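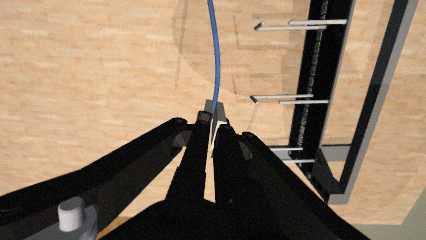 青いケーブルの把持とペグラック(シミュレーション画面)

Skoryk ケーブル取り回しセル 導入構成と費用の案内

取扱:Proltidport 産業機器部
区分:ロボットセル(卓上据付型)
販売形態:構成品の個別販売、またはセル一式
価格:構成ごとに見積り
標準納期:正式発注から13週
保証:検収完了から2年

製品の位置づけ

Skorykは、ケーブル、細いホース、被覆線などの柔らかい線状の部材を、ペグ付きのラックに掛ける、通す、引き渡すといった作業に使う卓上型のロボットセルです。多関節アーム、2本指のグリッパー、ペグラック、制御盤、作業ソフトウェアで構成されます。ハーネス組立の前工程、検査前の仮掛け、出荷前の束ね作業などで検討されることが多い製品です。

線状の部材は、同じ品番でも巻き癖や保管状態で形が変わります。剛体のワークを前提とした見積りの立て方をそのまま当てはめると、据付後の調整費が不足しやすくなります。このページでは、仕様のほかに、購入前に決めておく項目、予算の組み方、発注から検収までの流れをまとめました。

標準構成

・多関節アーム本体
・アーム取付板
・2本指平行グリッパー(指先交換式)
・ペグラック Tilholm
・制御盤、ティーチング端末
・作業ソフトウェア Skoryk Path(実行ライセンス)
・据付用ケーブル類、固定ボルト
・取扱説明書、点検記録簿(日本語)

作業台は標準構成に含まれません。お手持ちの台を使う場合は、後述の設置条件をご確認ください。安全柵、エリアセンサー、表示灯は現場の条件に合わせて別途お見積りします。

主な仕様

アームの水平到達距離:800 mm
セル総質量(作業台を除く):62 kg
グリッパー駆動方式:電動
設置方向:床置き台上、水平設置のみ
使用環境:屋内、結露のないこと
制御盤設置場所:作業台の下または横置き
上位通信:Ethernet
電源:単相交流(電圧は出荷地域に合わせて設定)

可搬質量と繰り返し精度は、選定したアームの型式によって異なります。見積書に添付する個別仕様書の値が契約上の値になります。カタログの比較表だけで稟議を進めている場合は、最終の型式が決まった時点で差し替えてください。

ペグラック Tilholm について

Tilholmは、金属ペグでケーブルを受けるラックです。ペグの本数、間隔、長さ、先端の形は注文時に指定できます。指定がない場合は標準ペグで出荷します。

注文時に必要な情報は次のとおりです。

・扱うケーブルの外径と許容曲げ半径
・一本あたりの長さ
・端末部品の有無(コネクタ、圧着端子、熱収縮チューブなど)
・ラックに掛けたまま次工程へ運ぶかどうか
・一日の段取り替えの回数
・被覆の材質と、傷に関する社内基準

外径の異なる品種を混ぜて流す場合は、いちばん太いものに合わせてペグ間隔を決めます。細い品種が間隔の間で遊ぶことがあるため、試作用のペグを先に一組お送りし、手作業で掛けて確かめていただいています。試作用ペグの費用は、ラックの正式発注時に差し引きます。

ラックの向きは、アームの到達範囲と手首の姿勢で決まります。台の辺に平行に置く必要はありません。斜めに置いたほうが手首に余裕の出る配置も多く、事前のシミュレーションで数案を比較してから固定位置を決めます。ラックの固定穴を台に開けるのは、配置の承認が済んでからにしてください。穴の開け直しは保証の対象外です。

グリッパーと指先

指先は消耗品です。ケーブルの被覆が柔らかい場合は樹脂の指先、滑りやすい場合は溝付きの指先を選びます。同じセルで複数の品種を扱うときは、指先を品種ごとに替えるか、一種類で妥協するかを早めに決めておくと、ソフトウェア側の見積りが確定しやすくなります。

指先の交換は六角レンチで行います。交換後は原点の確認が必要で、手順は取扱説明書の保守の章に記載しています。予備の指先は二組を初回に同時購入されることをおすすめします。単独の追加注文では送料が別にかかります。

把持力は画面から変更できます。初期値は低めに設定して出荷しており、そのままでは太いケーブルが抜けることがあります。据付時に担当技術者が実際のケーブルで調整し、値を点検記録簿に記入します。ケーブルの仕入先が変わったときは、同じ外径であっても再確認してください。

事前シミュレーション

正式発注の前に、レイアウト検討としてシミュレーションを実施します。お客様からいただいた台の寸法、ケーブルの情報、前後工程の位置をもとに、アームとラックの配置を作成し、動作の可否と姿勢の余裕を確認します。

提出物は次のものです。

・配置図(平面、側面)
・動作の画像と録画
・到達範囲の確認表
・干渉が疑われる箇所の一覧
・見積りの前提条件書

ケーブルのたるみやねじれは計算で再現しますが、実物との差は残ります。そのため、シミュレーションの結果は配置と可動範囲の判断に使い、サイクルタイムの保証値としては扱いません。サイクルタイムを契約条件に入れる必要がある場合は、実ケーブルによる実機試験を追加でお申し込みください。

シミュレーションの費用は有償ですが、セル一式を発注いただいた場合は本体価格に充当します。ラックのみ、グリッパーのみのご購入では充当できません。

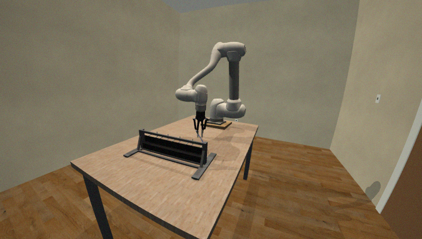 今使っている作業台にそのまま据え付けられますか。

天板の厚み、たわみ、脚の固定方法を確認したうえで判断します。セルの総質量は62 kgですが、アームの加減速による力も加わるため、質量だけでは決められません。台の図面か、寸法を書き込んだ写真をお送りください。補強で対応できる場合は、補強材の費用を見積りに加えます。

設置条件

作業台は、水平で、アームの動作中に揺れないものを用意してください。キャスター付きの台は、キャスターを床から浮かせて固定できる場合に限り使えます。

アームの背面には、配線の取り出しと点検に必要な空間を確保します。壁に寄せて置く場合も、点検時に人が入れる配置にしてください。台を動かして点検する運用は、原点のずれにつながるため認めていません。

電源は専用回路を推奨します。既存の回路から分岐する場合は、同じ回路につながる設備の一覧をお知らせください。エアの配管は標準構成では不要です。

照明の条件は、カメラを追加する場合にだけ関係します。カメラなしの構成では、ラックとケーブルの供給位置を治具で固定することが前提になります。供給位置が毎回変わる工程にはカメラ付きの構成をご検討ください。

予算の組み方

初年度の予算は、次の費目に分けて申請されると、後から社内で説明しやすくなります。

一、本体費
アーム、取付板、グリッパー、制御盤、実行ライセンス。固定資産としての扱いは、経理部門にご確認ください。

二、治具費
Tilholmラック、ペグ、ケーブル供給用の治具。品種が増えるたびに追加になる費目です。初年度に流す品種の数だけでなく、翌年に予定している品種も書き出しておくと、ペグの共用を検討できます。

三、据付と調整
搬入、据付、動作調整、操作教育。線状の部材を扱うセルでは、この費目を削ると立ち上げが遅れます。調整に使うケーブルの現物はお客様の手配です。曲げ伸ばしを繰り返したものは癖が付くため、調整用は余裕のある本数をご用意ください。

四、安全対策
リスクアセスメント、柵またはセンサー、非常停止の追加、床表示。協働運転を予定していても、リスクアセスメントは必要です。

五、保守と消耗品
指先、内部配線の点検、バックアップ作業。二年目以降の年間費用として別に立ててください。

六、予備費
配置の変更や治具の作り直しに充てます。割合は工程の固まり具合によるため、当社からは一律の数字をお出ししていません。

見積書は上の費目に合わせた書式で発行できます。お客様指定の書式がある場合は、表計算ファイルをお送りください。

購入以外の選択

短期の評価にはレンタル構成があります。アームとグリッパー、標準ペグのラックを組み合わせたもので、ペグの特注には対応しません。レンタル後に購入へ切り替える場合、レンタル機をそのまま買い取ることはできず、新品を納入します。作成した動作データは引き継げます。

リース契約は提携のリース会社を通じて行います。治具費をリースに含められるかどうかは、リース会社の審査によります。

すでに他の多関節アームをお持ちの場合は、グリッパー、ラック、ソフトウェアのみの購入も可能です。対応するアームの型式は随時更新しているため、型式と制御盤の世代をお知らせください。古い制御盤では通信の追加基板が必要になることがあります。

発注から検収まで

最初の打ち合わせでは、扱うケーブルの現物を拝見します。現物がない段階では、類似品と図面で進めますが、見積りは概算になります。

レイアウト検討が終わると、前提条件書をお渡しします。ここに書かれた条件、たとえばケーブルの外径、供給の向き、作業台の高さが変わった場合は再見積りです。発注の前に、製造、品質、設備の各担当の方で読み合わせをしてください。

正式発注から出荷までの標準納期は13週です。特注ペグの図面承認が遅れた日数は、納期に加算されます。August をまたぐ発注では、加工先の夏季休業のため、個別に日程を回答します。

搬入には Trallolley 運搬台車を使用します。台車は当社が持ち込み、作業後に引き上げます。搬入経路に段差やエレベーターがある場合は、幅と耐荷重を事前にお知らせください。稼働中のラインの横を通る場合など、日曜日の搬入を希望されるときは休日料金を適用します。

据付後の確認項目は次のとおりです。

・非常停止と各安全機能の動作
・原点位置
・各ペグ位置への到達
・実ケーブルによる掛け外し
・停電後の復帰手順
・操作担当者による単独での起動と停止

検収の合格基準は、前提条件書に添付する検収表で事前に取り決めます。「問題なく動くこと」のような書き方では判定ができないため、回数と条件を数値で記入していただきます。

操作教育

操作教育は据付に含まれます。対象は日常の操作を行う方と、段取り替えを行う方です。動作点の修正やペグ位置の追加を社内で行いたい場合は、保守担当者向けの教育を別にお申し込みください。

教育資料は日本語と英語で用意しています。英語資料の担当は Fatima Tamuno です。海外拠点への横展開を予定している場合は、最初の据付のときに教育内容を録画しておくことができます。

ソフトウェアの更新

実行ライセンスには、保証期間中の更新が含まれます。保証終了後も購入時の版は使い続けられます。更新のみの年間契約と、点検込みの年間契約があります。

更新作業の前には、動作点、把持力、ペグ位置の設定を外部に保存します。ネットワークに接続できない現場では、USBメモリーによる更新に対応します。セキュリティ規定で外部メディアの持ち込みができない場合は、契約前にご相談ください。

保証の範囲

保証期間は検収完了から2年です。指先、ペグ先端の被覆、ヒューズなどの消耗品は含みません。

次の場合は有償修理になります。

・仕様を超える部材を把持した場合
・当社の承認なくアームの固定位置を変更した場合
・指定外の指先を取り付けた場合
・搬送や移設の際に生じた破損

移設は事前に連絡をいただければ、立ち会いと再調整をお見積りします。同じ建屋内で台ごと移す場合も、原点とラック位置の再確認は必要です。

見積り依頼の際にお送りいただくもの

・ケーブルの図面または仕様書
・現在の作業の流れを書いたもの(手書き可)
・設置予定場所の平面図
・作業台の寸法と天板の材質
・希望する稼働開始の時期
・予算申請の締切日

すべてそろっていなくても受け付けます。予算申請の締切が近い場合は、その旨を件名に書いてください。概算見積りを先に発行し、レイアウト検討は申請の承認後に行います。概算見積りには特注ペグの費用が入りません。

担当

見積り、契約:Loretta Dvorak
レイアウト検討、シミュレーション:Vlasta Gajdoš
据付、保守:Ziad Sleiman

関連製品

Tilholm 追加ペグセット
Tilholm ラック用固定金具
Skoryk 指先セット(樹脂、溝付き)
Skoryk Path 編集ライセンス
Trallolley 運搬台車

仕様は改良のため変更することがあります。発注時は最新の個別仕様書をご請求ください。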